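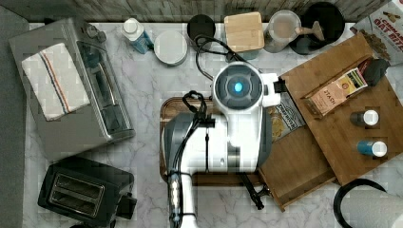
Re: Snack trays for the hall kitchen
From: Abrehet Tilahun
Date: May 19, 2025

Kamarul Osman wrote:
> Hello all, I want to sort the tea and snack things before the
> Arnstead guests come. Can we put everything on one tray? Last time
> in March we had 8 people waiting at the same corner. Also, who has
> the second tray?

Dear Kamarul, dear all,

I think one tray is too small. My suggestion is to use the dark wooden tray for the cups only, and to keep the bamboo board for the tea. The box of Stash fits well on the board when it lies flat, and the small bottles with white caps can stand beside it.

For the chips I would take the open wooden box – the bag can be folded inside, and people will find it easily. Please do not put wet spoons on the bamboo. It makes marks on it.

The second tray is with me. I can bring it together with 2 more boxes of tea. Does somebody have napkins left from Posness? I have 150 at home, but they are the thin ones.

With kind regards,
Abrehet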